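Home News Council Waste Contact

October 2024 – Ayten Kaplan

Gostlow will accept rigid clear plastics in curbside bins from December, the town's waste office confirmed. The change covers boxes, tubs and trays up to 18 inches long. Film and foam remain excluded.

A trial in the Skivness district covered 1194 households. Contamination stayed low enough for the sorting contractor, Chacko, to extend its contract by two years. 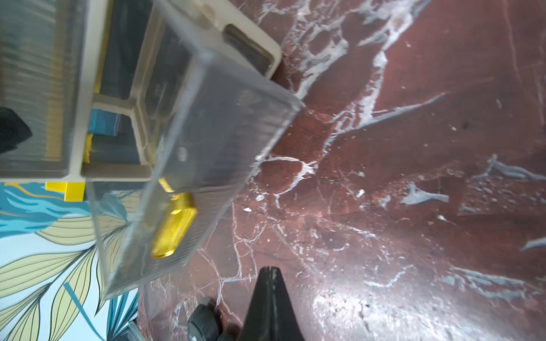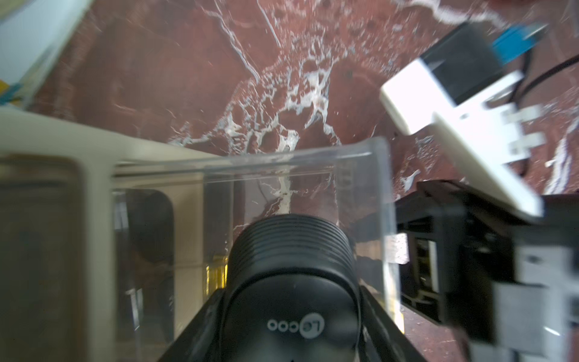
Do labels have to be removed first?

Paper labels can stay on – the wash line at Chacko strips them. Lids go in separately, and items should be rinsed and left unstacked.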